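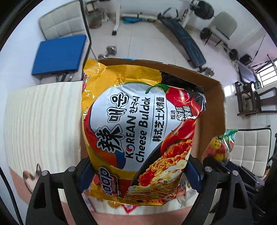
How many hand-collected demonstrations does a gripper need before it can pack soft bags into a box?
For the bags we tested, 300 got us most of the way, and going up to 500 helped only a little.

Speaker notes, Brelent project talk, Plollville, April 2019
Brândușa Cârstea

Start with the problem. Rigid boxes are easy to grasp. A noodle packet is air, a crinkly wrapper and a hard block, and the block shifts. Squeeze low on the sides and it stays upright. Squeeze high and you mostly get wrapper.

Next, how we collect. A person holds the gripper tool and does the task at home, with a camera on the tool. No robot in the room. We now have 3,754 recordings – say the number slowly, people always ask again. Fingers are linked bars with a pad on each side.

Result slide. We trained on 75, 300 and 500 demonstrations of the packing task. At 75 the policy found the packet but often let go too early. At 300 the release was fine. At 500 we saw small gains, mainly on shiny wrappers. Don't oversell this. One task, one arm.

Point at the second curve. Same 300 demonstrations, but all from one home. It did worse in the Matheson test room than the mixed set did. Variety of rooms mattered more to us than extra repeats.

What failed: packets lying flat against the wall of the box. The fingers can't get down beside them. We plan to try a push-then-grasp step in July. Skip the Nostar comparison if time is short – the slide is in the backup set.

Questions: expect one on force sensing. We have none. Grip width only.

Comments (3)

tessel_k: Did the 75 set include more than one home?

B. Cârstea: Yes, we sampled it from the mixed set. The single-home run was only done at 300.

mwright: Would like to see the flat packet failures if you have video.

This site uses cookies to remember your settings. Accept | Manage choices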